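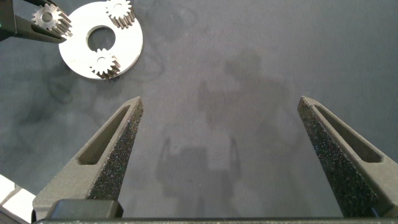

Teltitz Bench Group - Minutes, Thursday session
Room 12, Trekisgate building
Start 9:30 a.m.
Chair: Ok-hee Baek
Also present: assembly, parts stores, drawings. Apologies from purchasing.

1. Minutes of the last session
Accepted with one correction. Under item 4, "planet carrier" should read "ring plate" throughout. The drawings use "ring plate" and the stores labels will be changed to match.

2. Ring plate and gears
The task under review is the placing of small spur gears on the pins of the ring plate. Assembly reported that the first gear goes on without trouble in most attempts. Later gears are harder, as the teeth have to mesh or clear before the bore will drop over the pin. Pushing down on a gear whose bore is off center tips it and leaves it leaning on the pin top.

Ok-hee Baek asked that the work instruction describe the motion in the order it is done: lower the gear until it touches the pin, find the bore, turn the gear slightly, then let it seat. The present text gives only "fit gear." Agreed.

A gear counts as seated when its lower face is flat to the plate over the whole hub. A gear that turns freely but sits high is not seated and is to be lifted off and placed again. Assembly asked whether a gear may be pressed home with a second gear held on top. Not permitted.

The overhang of the teeth past the rim was raised again by stores, who had taken it for a wrong part. Drawings confirmed that the overhang is intended. A note will be added to the parts sheet.

3. Work surface
The dark board stays in use for now. It gives good contrast against the light plate and gears, and a dropped gear is easy to find on it. It marks easily, though, and the smudges have built up. Wiping with a damp cloth spreads them.

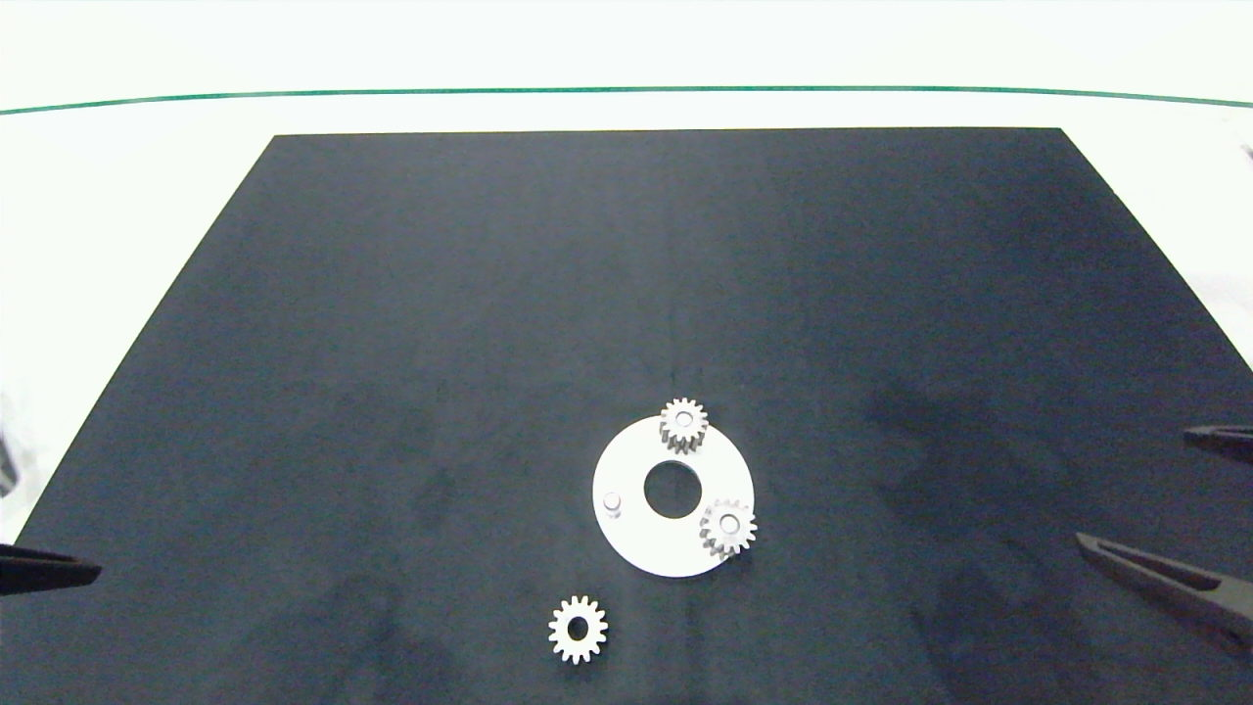
Two options were discussed. The first is to turn the board over and use the clean side, which costs nothing but leaves the same problem later. The second is to fit a replacement from Yoon, quoted at 37 dollars per board with a lead time of 30 days. Stores prefers the second. Ok-hee Baek asked for the first to be tried before any order is placed. Agreed.

The plate is free to slide on the board during placing. Assembly considers a small amount of movement acceptable and does not want a clamp, which would get in the way at the rim. Tape under the plate was suggested and left open.

4. Parts stores
Stock of spur gears stands at 2,627 after the June count. Mixed bins remain an issue: gears from the Terkora lot have been put back with the older lot, and the two differ slightly in bore. Until they are sorted, only gears from the marked tray go to the bench. Anything found loose on a table goes in the return cup, and stores will gauge it.

Plates are to be stored flat with paper between them. Several have come back with scratches on the top face. These do not affect fit but do cause glare under the bench lamps.

5. Lighting
Assembly asked for the lamp over the bench to be moved back. Bright spots on the plate make the pins hard to judge from some angles. Drawings offered a diffuser sheet left over from another job. To be tried first with the lamp in its present position, then with the lamp moved.

6. Actions
Work instruction, placing section rewritten - assembly
Note on tooth overhang added to parts sheet - drawings
Board turned over, result reported - assembly
Sort of Terkora gears by bore - stores
Diffuser fitted over bench lamp - drawings
Labels changed to "ring plate" - stores

7. Any other business
Drawings asked for the spare pin gauge back. Stores will look for it.

Closed 10:20 a.m. Next session at the same time and in the same room.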